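Small Business & Bookkeeping Help > Auditors and reviews

Our auditor resigned halfway through the year. Do we have to tell our customers?

We're a small supplier (mostly parts and bench equipment) and our outside audit firm just sent a two-paragraph letter saying they're stepping down. No accusations in it, just "a change in our client portfolio." Then our biggest customer, Drollum, heard about it before I'd even finished reading the thing and wants a written explanation. The contract says we provide audited statements within 90 days of year end, and our year ends in February. Do I owe them the letter itself? And how do I find a new firm that fast? 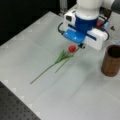 Jonatan Eklund
Operations manager, Prandell

I've read the contract twice and it says nothing at all about who does the audit. Our bank agreement I haven't dug out yet. Any help welcome, I'm new to this side of things!

Dušan Dervishi
Top contributor

Great that you're asking now and not in spring! I went through this at Dridavell and we came out of it with a better firm, so take heart.

Start with the bank agreement. Loan papers often have a line about notifying the lender when the auditor changes, and the notice period can be short. Go and find it tonight if you can. For the customer, a contract that only asks for audited statements usually leaves you free to choose how much you share, but have a lawyer look at the wording before you send anything.
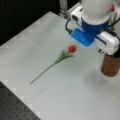 Bench area, late morning

Then write to the old firm and ask three things: whether they had any disagreement with you over the accounts, whether they'll talk to the firm that replaces them, and when you can have copies of the schedules they prepared. Get the answers in writing. Every new firm I called wanted to know the first one before they'd even quote, and having a clean letter ready made those calls so much easier.

My note to customers was four sentences long. Who left, when, that we were choosing a replacement, and that the delivery date for the statements stood. People were lovely about it!

Call more firms than you think you need, and go for the mid-sized local ones. The big names were polite to us and then never
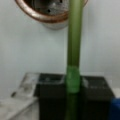
called back, but two smaller offices came out to see us the same week and asked much better questions about our inventory. Ask who will do the fieldwork, too, and whether they can attend your stock count. Ours couldn't at first and we had to move it.

georgiev_books
Member

Check the engagement letter, there may be a final invoice clause. Ours billed for the handover.

Jonatan Eklund

Found the bank clause, and it does ask for notice! Letter is going out in the morning. Thank you both, this is exactly what I needed.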